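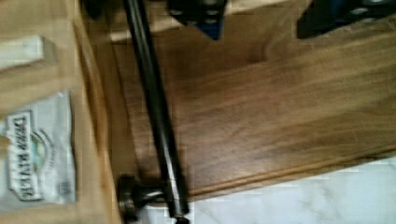 Hi all, I've been fiddling with the depth filter in Vedura again and I think I've found why the planner keeps stopping short near handles. It throws away any blob thinner than the smoothing window, so thin shiny things simply vanish from the map. A dark metal rod like the one next to the brown wooden panel is about the worst case going (round, nearly black, a faint shine all down its length), whereas the crisp bag beside it gives loads of points, creases and all!

I've dropped the window to 4 and pushed the point limit up to 300. Planning is a bit slower on my machine but I can live with that. The patch is on the Drelulby branch if anyone fancies trying it. I haven't touched the colour side yet, and motion blur is still a pain.

Melquiades Maldonado wrote on 15 Oct 2022:
> Has anyone else had the wrist view lose bars and handles
> since the July release? Mine plans straight through them.
> Going back to build 243 sorts it, but then I lose the
> new gripper limits.

Melquiades, could you run the patch with your limits file and send me the log?

Cheers,
Janssen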